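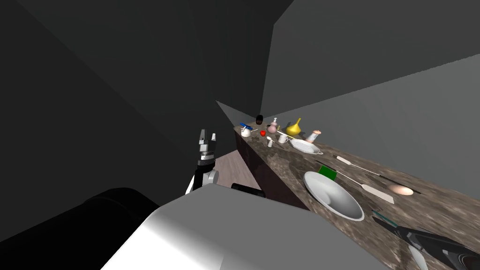

Fig. 1. Simulated robot, two arms, plain room.

VENUE OPERATIONS 2 — Week 7 handout
Running a small room: cabaret, comedy, solo acts
Notes by Kanyarat Jaidee

Read before the tute. Bring the blank run sheet from last week, we'll fill it in together.

1. What counts as a small room
For this unit: one stage, one bar, one door, tables not rows. Our worked case is the Onsri Room, upstairs at the Skandmont. Licensed for 341 across the whole building but that number is no use to you upstairs. Always ask for the capacity of the room you are booking, in writing, with tables in. Standing and seated are different figures. Students mix these up every year in the assignment.

2. The deal
Three common ones.
Straight hire — act pays a fee, keeps the door. Venue keeps the bar.
Door split — usually after costs. Which costs? Get it listed. Ticketing fees, tech, piano tuning, posters.
Guarantee — venue pays act a set sum whatever happens. Rare for a new act in a small room.

Drink minimums: if there is one it goes on the ticket page, the confirmation email and the table card. Patrons who find out when the bill comes don't come back, and your floor staff cop it.

3. Turnaround
Two shows a night is where the money is and also where it goes wrong. Early show runs over, late crowd is on the stairs, no clean glasses.

Work backwards from the late show:
Doors late show
Tables reset, candles, menus
House clear
Bills settled
Last drinks called
Final number

Last drinks goes out before the final two songs. Not during the ballad. Tell the act in advance so they can cover it with some patter. Stage manager gives a 15 minute light and a 7 minute light from the back of the room, and the act needs to have seen both at sound check or they won't know what they're looking at.

4. Tech in a room this size
Keep it simple. One vocal mic plus a spare, on and tested. Piano mic'd only if the room is full. Wash plus one special, centre. Follow spot needs an operator, which is a wage, so price it in.
Cue sheet in large type. Operators read in the dark.
Noise from the piano bar downstairs — quiet songs go when the bar is between sets. Prasert Nilsuwan used to keep the downstairs set times taped to the upstairs desk. Do this.

5. Seating
Singles and pairs at the front, big groups to the side walls. Birthday parties never front centre. Reviewers on the aisle with a bit of light to write by. Hold one table back untill doors, always.
Accessible seats are held seperately and not released for walk-ups without asking the manager.

6. Music licensing
Check who holds the licence for live performance in the venue. Don't assume it covers a show with a storyline and costumes, that can be a different licence again. More on this in October when we do rights properly.

Assignment
Write a run sheet for a double bill at the Otgate cellar bar. Venue plan and the two act riders are in the Skano folder. Include the turnaround, staff calls and one page on the deal you'd offer and why. Due April 26, 2019, hard copy in the box plus upload. Late ones lose marks per day as per unit outline.

Reading: ch. 7, skip the bit on festivals.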